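The Escobar Reading

By Ivana Tapia
July

The water board at Urberg kept its well records in meters above sea level, to two decimals. Catalina Arancibia had the entries from 3960 down to 1242 typed up before she found the first repeated value. Well 6 had read 31.40 for eleven weeks.

She checked the pump log. The pump had run every night. A pumped well draws down and recovers, and the figure moves at least a few centimeters. She wrote "stuck float?" in the margin and drove out to the Escobar property.

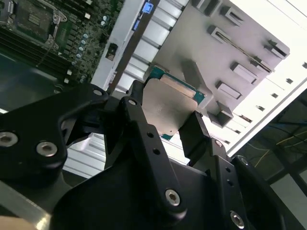 The float moved freely. She lowered a steel tape, chalked the last meter, and read the mark at 27.15. She repeated the measurement and got 27.15 again.

Zulema Palma came out of the house with a notebook.

"Damián Lagos read it for years," she said. "He stopped walking up here in spring. His knee."

"Who sent in the numbers?"

"I did. He gave me the last one and said to keep it going."

Catalina looked at the notebook. Each line held a time, 6 a.m., and the same value in the same careful hand.

"Did you open the cover?"

"He didn't say to open it."

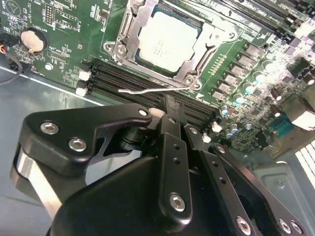
Processor and memory slots on a green motherboard.

Catalina showed her how to chalk the tape, lower it slowly, and subtract. Zulema did it twice. Her second reading differed by 2 centimeters, within tolerance for a beginner.

At the office Catalina struck out eleven weeks of entries with a single ruled line, initialed each page, and entered 27.15. Under remarks she wrote: observer replaced.

Recent stories
Vikis, Low Tide
The Sellero Survey
Josefina Navarrete: Two Bridges

We use cookies to remember your reading preferences. Accept | Settings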